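Course handout, unit 2: Words that buyers and sellers do not share
Introduction to Retail and Catering Supply, Ilton evening course
Tutor: Sioned Jarman

In the first unit we looked at the order form. Now we look at the words on it. A buyer writes "tray" and the seller must decide which tray. In the Pratness catalog the same word stands for a serving tray, a baking tray and a seed tray, and the prices are very different.

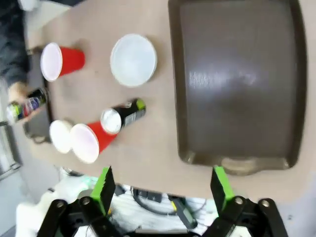 A tray and red plastic cups on a table

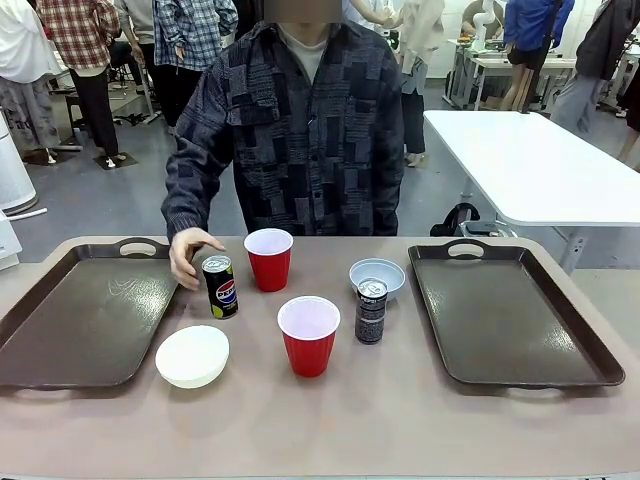 A good item line has the material first, then the use, then the size. The color comes last – many sellers change it without notice. Please do not write "standard". Each supplier has its own standard.

Case for reading: Jerilar ordered 4,000 lids from Kirkegaard in July. The order gave the width of the lid but not the width of the cup. Some 60 boxes came back. Both firms had read the same line, and each was sure of the meaning.

Homework
Find 2 item lines in any catalog which can be understood in more than one way. Write them again so that only one meaning is left. Bring them on paper, please.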